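Speaker notes: Who Put That Bear There? Repeat patterns on everyday bedding
Baloscombe Textile Evening, March 29, 2018

Lights up, wait for people to find chairs. Say hello. Ask for hands: who slept under something patterned last night? Who could draw it from memory? (Usually a lot of hands, then hardly any.)

Tonight is for printed cloth, the cheap and cheerful sort, and I love it to bits. 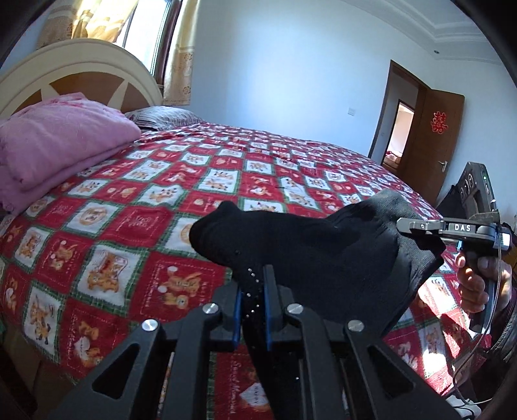
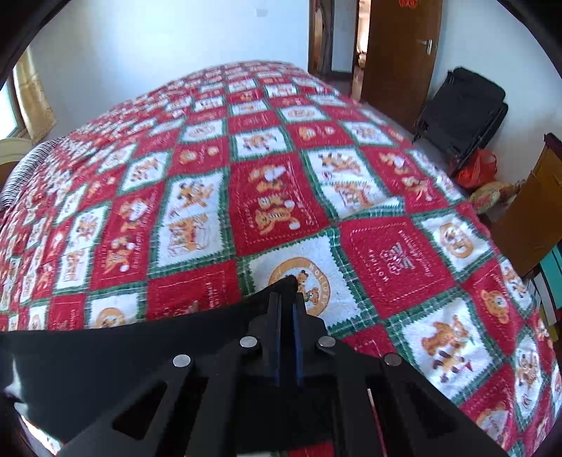 Red, white and green squares, with bears.

Ebony Hoani
Pattern designer and evening class tutor, Prokitano Print Room

1. Start with the square

Leave the slides up while I talk. Patchwork print is a wonderful cheat. Real patchwork is cut and pieced, and it takes weeks. Printed patchwork borrows the look of all that sewing and gives it to you in one go, off a roll. Some people are sniffy about this. I'm not! A print that pretends to be a quilt is telling you what somebody thought a cosy bed should look like, and I find that far more interesting than whether it's "proper".

Point out the diamonds on the second slide. Turn a checkerboard on its corner and the eye starts running along the diagonals. Same squares, much livelier cloth.

2. What a repeat is

Hold up the potato print. Pass round the tracing paper, one sheet each, and ask for them back (I never get them all back).

A repeat is the smallest piece you can copy across and down to make the whole cloth. The simplest is the block repeat, straight across and straight down like bathroom tiles. Then the half drop, where every second column slides down by half. Try it on the tracing paper now. Give them 5 minutes, walk about, be nosy.

Things they'll notice:
gaps that turn into stripes
one motif that shouts
a join that looked fine on its own and dreadful next to its neighbour

Let them find the stripes themselves. There is always a gasp. Designers call these tramlines, and once you've seen them you will see them on every bus seat for the rest of your life. Sorry.

3. The Magalhães sample books

Slide change. Slow down here, I gabble.

The Magalhães family ran a print works by the river and kept a swatch of everything. Over 200 books, most of them water-stained along the bottom. I was let loose in them for one March and came home with purple fingers and a sore neck.

Read out the pencil notes, they're the best bit:
"Too many ducks."
"Rose is looking at her feet, turn her."
"Good, but not for beds."

What isn't for beds? I asked everyone I could find. The nicest answer came from a retired colourist, who said a bed is seen from the door and from the pillow and from nowhere else, so a motif has to behave from both ends. That's why nursery prints so often toss their animals about at different angles. With a one-way print, someone is always looking at upside-down ducks.

Pause. Let them think about their own duvets.

4. Colour on a budget

Every colour used to mean another roller or another screen, so every colour cost money. Show the Cotatard strawberry cloth, which has only 2 inks plus the white of the cotton. Look at how hard that white is working! It's the seeds, the shine on the fruit, the flowers and the background.

Digital printing has changed the sums completely, and you can have as many colours as you like. I still set my class the two-ink exercise every term. They moan, and then they make the best work of the year.

If running late, skip the bit about indigo. If not, do the bit about indigo, but leave out the story about the bath.

5. Your turn

Hand out the viewfinders (65 cut, spares in the biscuit tin). At home, lay one on a curtain or a pillowcase and move it until you find the same leaf twice. Measure from leaf to leaf. That's your repeat, and on the way you'll have looked properly at something you walk past every day.

Bring a tracing next time if you'd like it pinned up. Wobbly lines welcome.

Questions. Repeat each one into the microphone, the back row couldn't hear last year. Then tea, and the swatches are out on the side table. Please do touch them.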